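Stenik Ribbed Forms, boxed set
Reviewed by Effie Niven
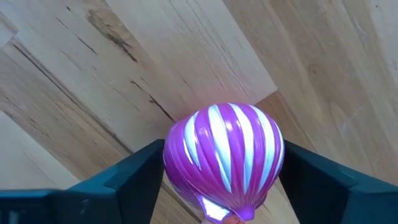
Volume 4, page 384

The Stenik ribbed forms are sold as handling and sorting pieces for the playroom and the nursery classroom. Each is a small domed shape with raised ribs, narrow at one end and broad at the other, finished in a strong colour with white bands. The set came to us in one shallow box with a tray insert, a sorting card and a folded leaflet. Testing took place over the whole of June, at home and in one classroom, on joined planks and on a painted tabletop.

Stenik does not give a name to the individual shapes. The purple one was called the shell by most of the adults and the balloon by most of the children. In this review it is the purple form. It was the piece used most often and the findings below refer to it unless stated.

Shape and finish

The purple form is broad and domed at the top and tapers to a small flared base piece in violet. The ribs are properly raised and can be followed with a fingertip from the base upward, where they fan out. White bands run between the purple ribs and narrow as they go down. On the face there are five of them, the one along the right rim a good deal thinner than the rest. The leaflet describes the banding as even. It is not, and a buyer who wants strictly matched stripes should look at a piece before ordering.

The colour itself is good: a saturated magenta-purple with a gloss to it. The white has a slightly blue cast. Under the warm bulb in the kitchen this was hard to see, and in daylight it was plain. The gloss shows small highlights on the ribs, and two of our testers found that these made the grooves harder to pick out by eye. By touch there was no difficulty.

Behind the front face is a darker purple section, set at a slant. On our sample the change from one to the other could be felt as an edge. It was not sharp. The leaflet makes no mention of it, and it gives no name for the material either, only the words "durable body". For an item at this price the material should be printed on the box.

Handling

The form is easiest to hold by its two sides. Held that way it stays put with light pressure, the ribs giving the fingers something to bear against. Held from the top it tends to turn. Held by the base piece alone it is top-heavy, and the younger children dropped it repeatedly. Gavin Galbraith, who ran the classroom sessions, marked a dot of chalk on each side to show where the fingers should go. After a few mornings the dots had worn away and the children were using the same two places without them.

Pieces will not stand upright on the base for long. On the painted tabletop ours stayed up until the table was knocked. On planks, where the joints between boards leave a slight change of level, it went over more readily. Laid on the back section it is steady on either surface. The older Mikex set, which we still have, has flat-bottomed forms that stand anywhere, but the ribs on those are shallow and the stripes are printed on smooth areas only.

Sorting

The card has an outline for each form. The outline for the purple form is correct for the widest part of the dome and too generous at the base, so the piece can be laid on the card at several angles and still look right. Children who had been asked to match shape exactly were confused by this. Augustina Aryee redrew the outline by tracing the piece directly on to stiff paper, and the tracing worked better than the card supplied. Stenik could correct this at the next printing with little trouble.

The tray insert is sound. Each recess has a cut-out at either side, wide enough for an adult finger and thumb. The lid fits closely and needs both hands.

Cleaning

Grooves collect flour, sand and modelling dough. Wiping with a damp cloth clears the ribs and leaves the grooves untouched. A soft nailbrush, worked from the dome towards the base, cleared everything except dough that had been left overnight near the point where the ribs meet. A cocktail stick removed that. The leaflet advises against soaking and we did not soak ours. There was no change in the colour or the gloss by the end of the month.

Alternatives

The Flusturer stacking forms cost less and nest inside one another, which saves shelf space. Their surface is matt and the ribbing is coarse. For tracing with a finger the Stenik is the better set. For stacking, the Stenik is no use at all and is not sold for it. Elspeth Drummond tried both with her own group and kept the Flusturer for the floor and the Stenik for the table.

Faults noted

Outline on the card oversized at the base.
Material not stated.
Stripes uneven in width.
Base piece too small for reliable standing.
Lid tight on first opening, easier by the second week.

Verdict

Good ribs, good colour, a well-made tray and a poor card. Recommended for touch work and for colour sorting at a table. Not recommended where pieces must stand up unaided. Replacement cards can be had from Stenik on request, though the one we were sent had the same outline as the first.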